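Comparing two hand-held grippers on a water dispenser

Levers on a water dispenser make a good test for gripper fingers. They are small, they sit under a ledge, and they need a push in one direction while everything else stays still. If you are choosing between finger sets for a hand-held gripper, an hour at the dispenser will tell you more than a day of picking up blocks.

We wrote up this routine at Prodbridge while deciding between the Pearce fingers and the Beltance fingers. It should work with any pair you have.

What you need

Two grippers, one per finger set, charged and calibrated. A dispenser with two lever taps. Paper cups. A towel. A sheet with four columns: finger set, tap, result, notes.

Before you start

Open and close each gripper 10 times and watch the recorded finger width. It should return to the same closed value each time. If it drifts, recalibrate now, or the width data from the two sets can't be compared.

Turn off the hot side if your dispenser has one. Wipe the finger pads with a dry cloth.

Running the test

1. Stand facing the dispenser with the gripper level with the taps. Check the camera view. Both levers should be visible past the fingertips before you move in.

2. Close the fingers to a narrow gap and press the left lever with the tips. Hold for a count of three, then back straight out.

3. Repeat on the right lever.

4. Pick up a cup with the second gripper, hold it under the tap, and press the lever with the first. Stop at half full.

5. Put the cup down on a flat surface and release. Mark a fail if it tips or the wall folds in.

6. Do 40 trials per finger set, 20 on each tap. Swap sets after every 10 so that tired arms don't count against one of them.

Reading the results

Sort the failures by type first. Slips off the lever usually point to the tip shape. Crushed cups point to closing force or a stiff pad. If the camera lost sight of the lever, move the mount before you blame the fingers.

We logged 381 trials over several weeks in March, including practice runs. Curved fingers did better on levers. Flat ones did better on cups, by a smaller margin. Allow up to 15 minutes for each finger change if your set uses screws.
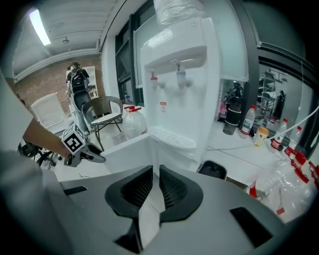 Sustemer wrote in the comments that the pads should be swapped between finger sets halfway through, as a worn pad slips on the lever whatever the finger shape.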